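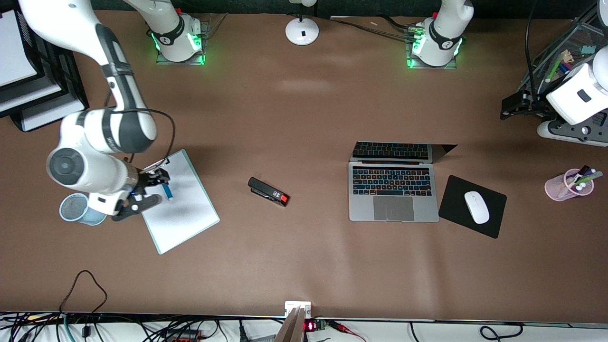 *The two-arm table at Gallside, with a blue marker in the right gripper and its tip on the notepad.*

# Gripper trial at Gallside leaves the big question open

July 2022

Gallside has finished the first part of a bench trial comparing grippers from Witamov and Oosthuizen, and both suppliers are already talking as if they won. Going by the figures the lab has put out so far, it's hard to see how either of them can know.

The setup is a two-arm table dressed up as a desk. There's a laptop, a stapler, a mouse on its pad, a document tray and several holders for pens. The job is simple to state: take a marker, bring it to a notepad and put the tip on the paper. Each gripper was given 200 tries. The lab counted a try as good if the marker stayed in the fingers and touched the pad within 25 seconds.

That last rule deserves a closer look. Touching a pad is one thing and writing on it is another, and the trial didn't score a single word or even a straight line. A gripper that lets the marker turn in its fingers can still pass. So can one that would push the tip flat the moment it started to move across the page.

Farzana Warraich, who runs the trial, doesn't dispute this. "We had to start with something both units could be scored on," she said. "Contact is easy to score. Writing is an argument." She says a writing test is planned for December, with the same controller and the same markers.

The lab hasn't released the pass rates. It says it wants to repeat the runs after a change of finger pads, which wore faster than expected on both units. Witamov nevertheless sent customers a note calling its gripper "the clear choice for desk work." Oosthuizen used the phrase "proven in the office" in a brochure. No office was involved. The trial took place on one table, under fixed lights, with the objects put back on their marks between runs.

The camera question is also unsettled. Each gripper carries its own small sensor near the fingers, and a fixed camera watches the whole table. Gallside ran most of the tries with both feeds going to the controller, which was supplied by Wultik. Only 3 short sessions used the fixed view alone. If the wrist camera is doing most of the work, then a comparison of grippers is partly a comparison of where the cameras are mounted, and the two products mount theirs differently.

Wanting Fan, an engineer who buys equipment for a packing firm and sat in on two of the sessions, came away unmoved. "I watched a very expensive arm hold a pen," she said. "I'd want to see 2000 tries, with the pens thrown in any old way, and I'd want to see the bad ones too."

Video of the failed tries exists, according to Warraich, but Gallside has not decided whether to publish it. Both suppliers were asked if they would agree to its release. Witamov said it would "look at the request." Oosthuizen had not replied when this item was written.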